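Gusura Heated Underblanket, Double
Made by Mesport. Stock code GUS-186

In stock, posted from our Redandale shop

We held out against selling this for two winters. Most heated underblankets that come to us on trial are the same thin pad with a different name on the bag, and the claims printed on the bag are usually worse than the pad. Warms your bed in moments. Sleep like never before. Pays for itself. I have slept badly on a good many of them and none has paid me anything.

The Gusura is better made than most. I will try to say where, and I will also say where the maker is pulling your leg.

What it is

A fleece-topped pad with a heating wire sewn between two layers. It goes over the mattress and under the bottom sheet, with elastic corners to hold it. The lead comes out at the side near the pillow end, and the Shao control plugs into it. Double size only for now. Mesport tell us a king size is coming in January. They told us that last year too. 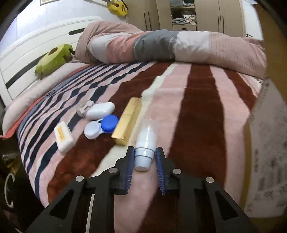

On the bed: stacked cups and a gold box.

The claims, one at a time

"Even heat from head to toe." Partly true. The wire is set closer together at the foot end, so your feet get the best of it. The top strip, where the pillow sits, has no wire at all. That is sensible, but it isn't head to toe.

"So thin you won't know it's there." You will know for the first few nights if you have a firm mattress. The wire can be felt with the flat of the hand and, if you are fussy, with the hip. Under a thick sheet I stopped noticing. Fengying Su, who does our returns, never stopped noticing and has gone back to a hot water bottle.

"Costs pennies to run." The pad is rated at 100 watts on its highest setting. Work it out from your own bill, as prices change more often than we change this page. Used for an hour before bed, it is a small sum. Left on high all night it is a bigger one, and you will wake up parched.

"Hospital quality." We asked which hospital. No reply so far.

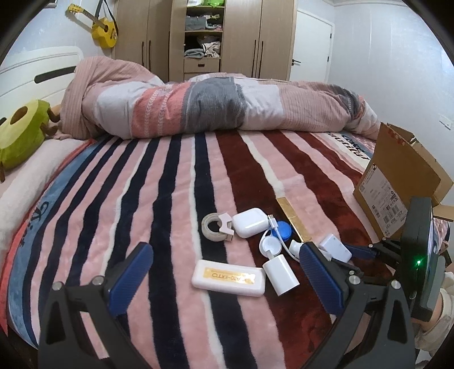

Redandale Household List, No. 186, p. 11

The control

Shao make the control, and it is the best part of the set. It has a slider you can work in the dark, a timer, and a small light which can be turned off. Plenty of makers fit a blue light bright enough to read by and call it a night mode. The slider clicks at each setting, so you can feel where you are with your eyes shut.

The timer is less good. It goes back to the shortest time whenever the power is cut, and there is no way round this. If you use a wall timer as well, the two will argue. Pick one.

There is one control for the whole bed. Couples who disagree about heat should buy two singles from another maker, or come to terms. The box says "dual comfort", and I have read the leaflet through looking for what that could mean. As far as I can see it means two people may lie on it.

Washing

The label says machine washable. It is, on a cool gentle wash, with the control unplugged and left out. What the label doesn't say is how long it takes to dry. Ours hung over the bath for the better part of two days. Do not iron it, do not dry clean it, and do not put it back on the bed until it is dry all through, including the thick bit where the socket is.

Samer Moussa on the shop floor put our trial pad through a full winter of washes. The fleece has gone a bit flat and the elastic at one corner has lost its snap. The heating still works as it did. I'd call that fair for the money, though Mesport's leaflet says "like new, wash after wash" and it is nothing of the sort.

Who should leave it alone

Anyone who can't feel heat well, or can't move off the pad without help, should ask a doctor or nurse before buying any heated bedding. Not for babies or small children. Do not use it on a bed that folds or on one with a moving frame, as the wire doesn't like being bent in the same place night after night. And don't use it folded to warm your knees in a chair. People do, and we get the pads back with a scorch mark and a letter.

Older readers may remember the kind that had to be switched off before you got in. The shop has been selling bedding since 1932 and we still have one of those in the back. It weighs as much as a dog. This one may be left on low while you sleep, according to the maker. I turn mine off anyway. 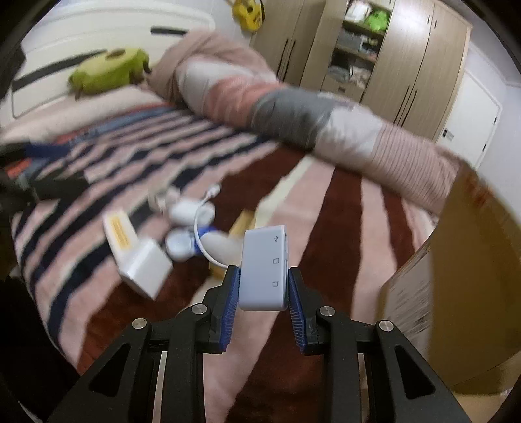 Details

Size: double, to fit a standard British double mattress
Top: polyester fleece, cream
Underside: plain woven polyester
Power: 100 watts at the highest setting
Control: Shao slider type, one only, with timer
Lead: long enough for a socket beside the bed, not for one across the room
Guarantee: two years from Mesport, proof of purchase needed
In the box: underblanket, control, leaflet, bag with a zip that sticks

Returns

Unopened, send it back within the month and we refund the price. Opened and slept on, we can only take it back if it is faulty. "Not as warm as my sister's" isn't a fault. If the control fails, don't send the whole thing: write to us and we will post a new control on its own.

Spare controls, stock code GUS-11, are kept at Redandale and fit the double only.

Page last checked December 2023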